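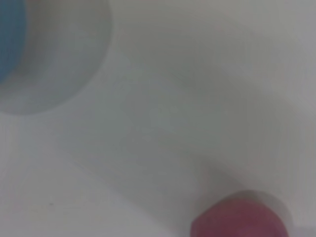
About Briltine

Briltine is a bookkeeping and payroll office in Sidirthorpe. We look after small businesses, mostly trades, cafes and family farms, along with a few sporting clubs.

Daithí Moynihan started the practice in the back room of the Duggan building and still signs off every set of year-end accounts. We now have two offices, the original one in Sidirthorpe and a smaller one at Lutow, with a staff of five between them. The Lutow office opens on Wednesday only, from 9 am.

Our work covers BAS preparation, weekly and fortnightly payroll, super, and cleaning up records that have fallen behind. We don't give financial advice and we don't sell software. If you already use a program you like, we'll work in it – paper receipts are fine too.

We look after 98 clients at present. New clients are taken on from May each year, once the autumn quarter has been lodged. Outside that time we keep a waiting list, and you're welcome to add your name at the counter or by phone.

Fees are set by the job and agreed in writing before we start. Payroll clients are billed monthly.

Parking at Sidirthorpe is behind the building, off the laneway. Please ring ahead if you need the ramp entrance, as that door is kept locked.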